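Edith Carhuamaca has the kettle on before I have found somewhere to put my coat, and it takes us a good while to get round to robots at all. She runs the Friday club at Detley, where 12 teenagers are building arms for the Jilura challenge in August.

"We had 5 the first term," she tells me, "and I was thrilled with 5, I really was!"

The task sounds simple enough (pick up a cube, get it into a cardboard box), though she laughs when I say so. "Oh, they all think that. Then the cables get in the way, and someone has put a bracket on back to front, and it's half past seven and the parents are outside."

The budget was £3000 and they have spent £3374, mostly, she admits, on servos. "I'm not sorry. They learn more from a burnt-out motor than from me talking."

Does she mind where they come in the end? She thinks about that over a second biscuit. "I'd love them to beat Levmont, of course I would. But I want them to come back in the autumn as well." 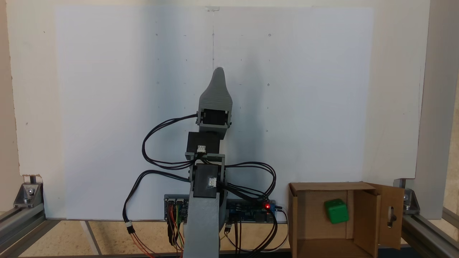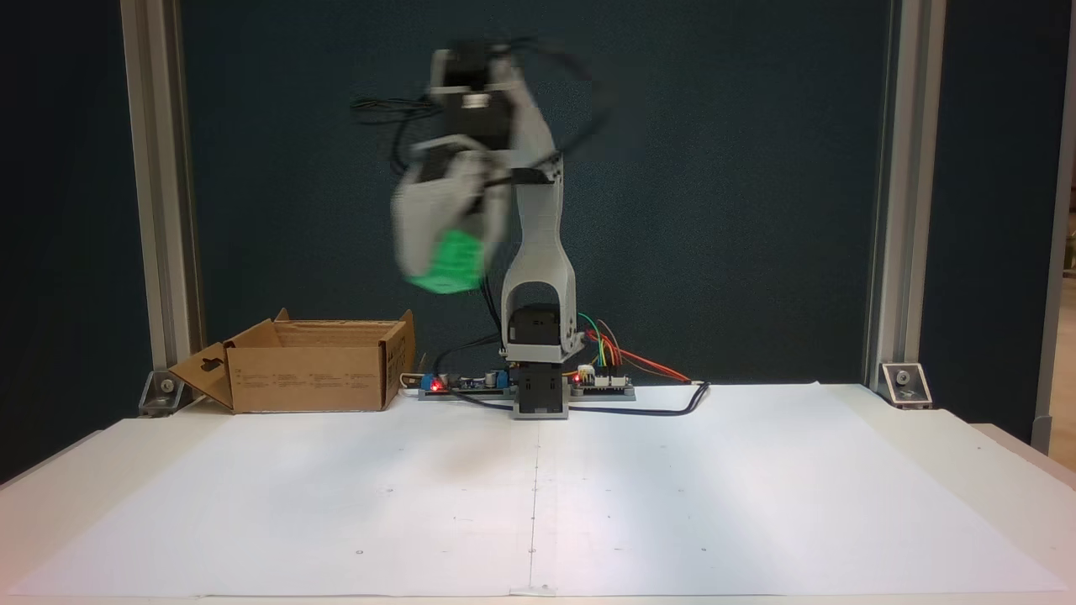
Arm, green block and cardboard box at the Detley club.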